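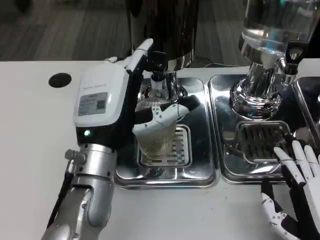 Tukska Hospitality Services
Progress Report to the Surnus Fund
Beverage Counter Renewal, Varnton Site
3 January 2023

1. Purpose of this report

This report covers work on the self-service beverage counter at Varnton from the start of the grant through the end of the last quarter. It sets out what has been completed, what remains open, how the money has been spent, and the changes we ask the Fund to approve. It follows the headings in Schedule 4 of the grant agreement.

2. Background

The Varnton dining hall had served cold drinks from a folding table beside the main entrance. Spills ran onto the floor at the busiest point in the room, and staff carried filled pitchers from the kitchen several times during each meal. The grant was awarded to replace this arrangement with a fixed counter away from the entrance, fitted with dispensers, drip trays and proper storage beneath.

3. Work completed

The counter. The new white countertop was installed in October by Cisneros Interiors. A round opening was cut through the surface toward the left end, as shown in the approved drawing. The surface has been inspected and accepted. One seam at the wall end was refilled at the contractor's expense.

The floor. The gray wood-look flooring specified for the dining hall has been continued around the counter. Spare planks have been kept for repairs and are stored in the dry goods room.

Dispensers. The counter now has a tall black dispenser with a chrome nozzle and a large clear container on a chrome base, operated by a lever. Both were chosen after the kitchen staff tried several models at the supplier's showroom. The preference was for equipment that could be cleaned without tools at the end of the day.

Drip trays. Stainless steel trays with slotted grates are set out along the counter so that each pouring position has its own. The grates lift out for washing. The original proposal allowed for one long tray, but this would have been awkward to carry to the sink when full. Separate trays were ordered at the same total price.

Cups. Clear plastic cups with ribbed sides are in use at the counter. We undertook in the application to review the cup supply once the counter was open. That review has begun and is described in Section 5.

4. Use of the counter

Service began with a trial period of 26 days. Staff recorded the number of drinks served at lunch only, using the form agreed with the Fund. The total for the period was 2,413. Evening service was not recorded, as the hall is shared with outside groups at that time and the figures would not be comparable.

Comments were collected on cards left beside the counter. Most concerned the location, which people found easier to reach than the old table. Several asked for a clearer label on each dispenser. Two practical points were raised more than once:

The clear container runs low before the end of a long lunch period, and refilling it holds up the line.

People with full trays have nowhere to set them down while they pour.

The first has been dealt with by refilling the container before the second sitting. The second will require a short shelf on the front of the counter, for which a quotation has been requested from Cisneros Interiors.

5. Work outstanding

Labels. Draft labels are ready and will be printed in large type. They will be fixed to the wall behind the counter, so that they do not have to be removed for cleaning.

Tray shelf. See Section 4. The shelf must leave enough clearance for wheelchair users, and the drawing will be sent to the Fund before any order is placed.

Cup review. We are comparing the present cups with a reusable cup that can go through the existing dishwasher. A trial order of 100 reusable cups has been approved from our own budget. The points under review are breakage, drying time and the number lost from the hall.

Cleaning schedule. A written schedule has been in place since the trial period. Trays and grates are washed after every meal, nozzles are wiped down at closing, and the clear container is emptied and rinsed each night. The polished surfaces mark easily, and the schedule has been amended to include a dry wipe before opening.

6. Expenditure

Spending on the counter, flooring and dispensers is complete and within the amounts awarded. The line for trays was spent in full. The line for signage has not yet been used. A statement of account with copies of invoices is attached as Annex A.

7. Requests to the Fund

We ask the Fund to agree to the following:

That the unspent balance on the flooring line be moved to the tray shelf.

That the closing date for the signage line be extended by one quarter.

That the results of the cup review be submitted with the final report, and not as a separate paper.

8. Next report

The final report will include the shelf drawing, the completed statement of account and the findings on cups. Access to the counter for a site visit can be arranged through the Varnton office during normal opening hours.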